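About Treten

Treten is a small workshop and play school in Brumen. Laurențiu Filip opened it with 5 families, and today 61 children come to us during the school year. We have two rooms, one for building and one for reading and rest.
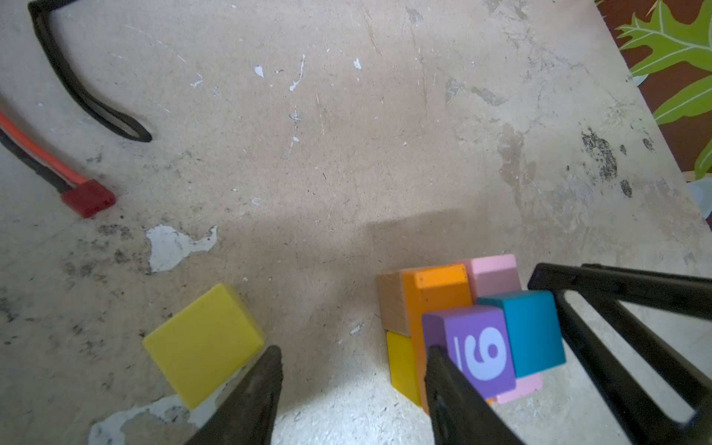 Our building room is open every morning until noon, and the children choose by themselves what they want to make. We work mostly with wooden blocks, around 1000 of them, in many sizes. Some are painted in strong colors like yellow, orange and teal, and others keep the natural wood, so that the child can see the grain. The work boards are old and have their chips - we still like them.

In June we make an open day together with our neighbors from Dondov. Parents who want to visit us before this can write to the office, and Laurențiu will answer.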